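FOR IMMEDIATE RELEASE

Brekinora publishes free code of practice for robots working on ordinary office floors

Written with Puvwood and Stojanovska Automation, the code covers floor markings, resting positions, cables and the everyday courtesies of sharing a room with a machine

NEVATSIDE, May 2, 2025 – Brekinora, the Nevatside robotics practice group, is very pleased to announce the publication of the Shared Floor Code, a plain-language code of good practice for people who run robot arms and multi-fingered hands in rooms that were never designed for them. The code is free to download, free to print and free to pin up beside the kettle, and it comes with a checklist that can be worked through at the start of a shift by anyone on the team, whether or not they have an engineering background.

Most guidance on robot safety was written with the factory in mind, and very good guidance it is. But a growing share of the work our members do takes place in leased offices, teaching labs, converted classrooms and the odd former call centre, where the floor is carpeted, the outlets are wherever the last tenant wanted them and the people walking past may be on their way to a meeting about something else entirely. The Shared Floor Code takes those rooms as its starting point. It is meant to be read alongside the manufacturer's instructions and whatever law and standards apply where you are, and it replaces none of them.

"We wanted something a new hire could read on the bus in the morning and use that same afternoon," said Audrey-Anne Landry, lead author of the code. "I have sat through a great many risk assessments in my working life, and I am fond of them, I truly am, but they tend to live in a binder. What we kept hearing from our members was that the binder said one thing and the carpet said another. So we started from the carpet."

The code was two years in the making. A first draft went out for open review last August, and 320 written comments came back, from operators, cleaners, students, building managers and one very patient insurance adjuster whose notes on extension cords have been adopted very nearly word for word. Every comment received a written answer, and the full set will be posted on the Brekinora website next to the code itself, with names removed where the writer asked us to do so.

What the code asks for

The document is arranged in the order in which a person meets the hazards, beginning at the door.

The first section deals with boundaries. It asks that the working area of each robot be marked on the floor in a single bright colour that is used for nothing else in the room, that corners be marked fully so the direction of the boundary can be read from any side, and that tape be replaced as soon as an edge lifts. Teams are also asked to write down what the line means. In one of our trial rooms half the staff understood the tape to mean "keep out" and the other half took it to mean "put the cart here", and both groups had been perfectly happy with the arrangement for months.

The second section is on resting positions. An arm that is powered but idle should be left in a posture the whole team recognizes, with the hand open and empty and the joints clear of the walking route. The code recommends that the agreed posture be photographed and posted at the workstation, and that the person ending a session say aloud that the robot has been parked. It felt a bit silly to all of us the first week. By the third we would not have gone without it.

Cables, outlets and floor hardware make up the third section, which drew more comments than any other. It asks for a walk of the floor before powering up, with eyes down, looking for slack cable, raised covers, dropped fasteners and anything else that could catch a foot, a wheel or a finger. Fixtures that can't be moved are to be drawn on the room plan, and the plan is to be redrawn when the room changes.

The fourth section is about people. It covers how to greet a visitor, how to tell a colleague that they are standing in the wrong spot without making a production of it, and who has the authority to stop the work. The answer to that last one is everybody, and the code says so in large type.

Trials in Nevatside

The draft was tried out at two sites, the Puvwood teaching labs and the integration floor at Stojanovska Automation, and both have now adopted the final text.

"Our students come to us from all sorts of places, and some of them have never stood next to a machine that moves by itself," said Fatos Nedeljković, lab coordinator at Puvwood. "They are either much too nervous or not nearly nervous enough. Having the morning floor walk as a habit gives them something to do with their hands and their attention, and by the time the arm is switched on they already know the room. I would happily have had this when I was starting out, back when our whole safety program was a fellow at the back shouting."

Radomir Stojanovska, owner of Stojanovska Automation, said he had expected the trial to slow his crew down and had told Brekinora as much. "I grumbled, I will admit that," he said. "Then I did the floor walk myself one Monday and found a washer, a pen and a cable tie before I reached the bench. I have done my share of grumbling since, but it has been about the washers."

Availability and training

The Shared Floor Code is available now in English and French from Brekinora, together with the checklist, a blank room plan and a poster-sized version of the stop-work page. Organizations are welcome to adapt the wording to their own premises, and we ask only that they keep the authors' names on it and let us know what they changed, as we would dearly like to learn from it.

Introductory workshops will be led by Gobnait Horgan and Costel Vasić, who between them did most of the site visits behind the code. Teams are encouraged to bring a sketch of their own room, however rough, and their questions, however small. Comments on the published edition may be sent to the authors at any time and will be read with real gratitude.

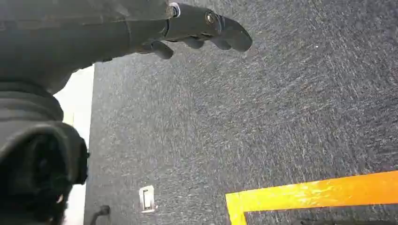
The floor walk in section three is the part of the code we would most like readers to try first, even if they get no further for a while. It needs no equipment and can be done in any room where a robot is used. Look along the boundary and see that each corner reads clearly, as the yellow tape does on the carpet here, then follow the wall and note any spot where a cable comes up in a loop, like the short black one near the white strip, or where a metal plate is set into the floor. Mark what you find on the room plan and put your initials beside it. Requests for printed copies, workshop places and interviews can be directed to Audrey-Anne Landry at the Brekinora office in Nevatside.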